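Notes from the kit table

Hello again, and thank you for all the lovely messages after the last newsletter. I read every one of them, even if I'm hopeless at replying.

It's been a sorting-out sort of fortnight. We've got the spring sessions at Ormsby coming up and I had promised Joelle Awwad that I'd go through the sound gear before then, because in October we turned up with three mics and one stand that would only stay up if somebody held it. Poor Joelle did most of the holding! She's forgiven me, I think, but she does bring it up.

So I've been getting everything out, bit by bit, and having a proper look at it. I always mean to do this over the winter and then I don't, and by March there's a bag of bits that might be important and a cable with tape round it that says NO (my writing, no idea what I meant by it). The stands are the main job. They get thrown in and out of the car, the collars work loose, and then the whole thing slides gently down while you're singing.
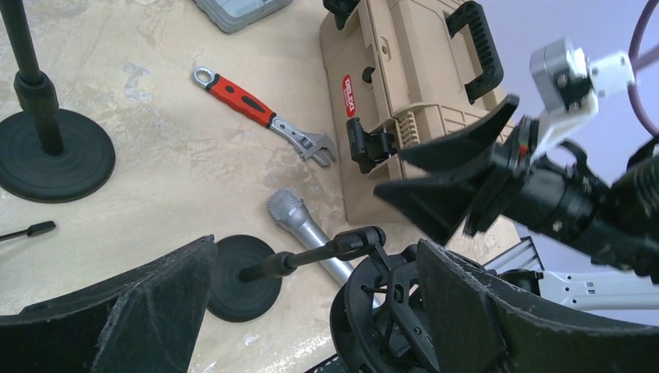
I do like having the adjustable wrench to hand for this kind of thing. I used to borrow one from next door every time, and it got a bit embarrassing. Mine has a red handle so I've got half a chance of finding it when it gets left behind somewhere, and it does nearly everything I need as long as I don't get carried away. I once did up a stand so hard that it took two of us to undo it again - not my best afternoon.

The mics mostly want a clean. If you've never unscrewed the grille on a singer's microphone, have your tea first. I wash the mesh on its own in warm soapy water and leave it overnight, well away from the rest of it, and it comes up lovely.

Anong Sriwong has asked if we've got anything going spare for her Thursday group, and I'd like to say yes. If you borrowed something from us last year and it's sitting in your hall cupboard, could you drop it back? I'm missing a long cable and the little bag of clips, and I'm almost sure I lent the clips to one of the tenors.

I'll be at Ormsby from two on the day if anyone fancies helping me carry things in. I'll bring the flapjacks.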